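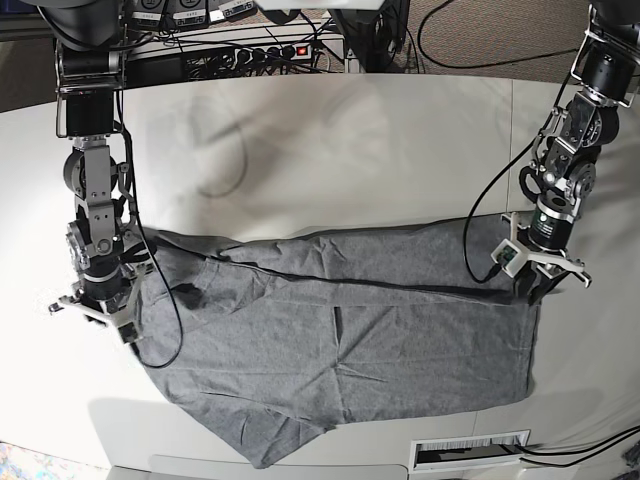
Caderno de oficina, banca de dobra, novembro. Entrada aberta às 15h.

Assunto: sequência de dobra para malhas de manga curta, lote Kitum. Continua a entrada anterior, que ficou a meio por falta de peças passadas pela secagem. O lote tem agora 43 peças, separadas por cor e não por tamanho. A separação por tamanho fica para a prateleira.

Sequência em uso (versão 2):

1. Estender a peça com a frente para baixo, decote para o lado da parede.
2. Alisar do centro para as costuras laterais. Não puxar pela bainha.
3. Dobrar ao comprido. A linha de dobra deve ficar paralela à costura lateral, tolerância de 15 mm entre pontas.
4. Recolher a manga para dentro antes de fechar a segunda metade.
5. Fechar em terços e virar.

O passo 3 é o que mais varia. Nas malhas mescladas a linha foge sempre para o mesmo lado, e o desvio aumenta com o comprimento da peça. Hipótese: a malha foi cortada ligeiramente fora do fio e torce na lavagem. Para confirmar, marcar o centro da bainha com alfinete e medir a distância às duas costuras. Se a diferença se mantiver de peça para peça, o problema é do corte e não da banca, e nesse caso a tolerância do passo 3 tem de ser revista para este lote.

O passo 4 falha quando a manga fica amontoada por baixo. O volume passa para a dobra seguinte e a peça acabada não assenta na pilha. Correção: abrir a manga por completo, passar a mão do ombro ao punho e só depois recolher. Custa tempo, mas evita desfazer tudo.

Tampo: o acabamento liso serve bem para deslizar a malha, mas não a segura. Experimentado o feltro da Korkico numa banca ao lado. Segura demasiado, a camada de baixo fica presa e a de cima avança, o que dá rugas em diagonal. Retirado. Falta experimentar a manta fina da Rewi, que ainda não chegou.

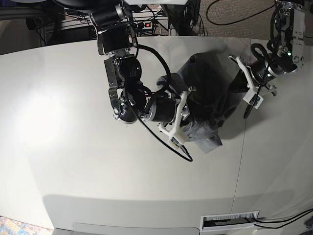 Peças escuras: tratar em separado. Sobre tampo claro o contorno lê-se bem, mas as costuras e o decote não se distinguem do resto do tecido, e quando a peça entra na banca embrulhada perde-se tempo à procura da bainha. Procedimento provisório: levantar por dois pontos afastados, deixar cair o peso, pousar e procurar primeiro a etiqueta da gola. Se à segunda tentativa a etiqueta não aparecer, devolver ao cesto e passar à seguinte. Não insistir em cima da banca.

Cotão: as escuras largam menos do que as mescladas. Limpar o tampo com pano de microfibra a cada 16 peças. Álcool só no fim do turno.

Cabides e pilhas: a Wurnmont pede pilha baixa, face dobrada para fora. Com a sequência atual a face que fica para fora é a das costas. Basta inverter o passo 1 (frente para cima) para cumprir, mas então o decote enruga no passo 5. Por decidir. 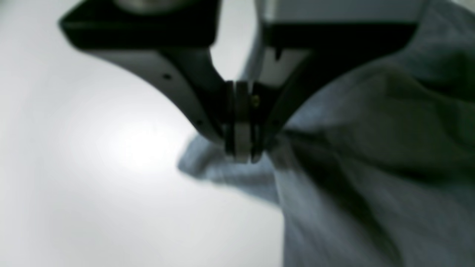 Ponto de pega. A regra que vinha do caderno antigo (pegar sempre pelo canto) não resulta nas malhas macias: o canto estica e a peça sobe torcida. Melhor tomar uma prega estreita, mais para dentro, e levantar pouco. O efeito secundário é o que se vê no tecido cinzento-azulado: uma aba pequena fica solta de um lado da pega, e do outro formam-se pregas fundas em diagonal a partir do ponto de aperto. A aba tem de ser assente antes da dobra seguinte. As pregas, em princípio, saem com o alisamento do passo 2, desde que este se faça do ponto de pega para fora. A verificar também em malha mais pesada.

Pendentes:
- medir o desvio da bainha nas mescladas, com alfinete
- pedir à Wurnmont confirmação por escrito da face exterior
- manta Rewi, ver prazo
- reescrever o passo 4 na folha afixada, a redação atual não menciona o punho
- etiquetar o cesto de devoluções das escuras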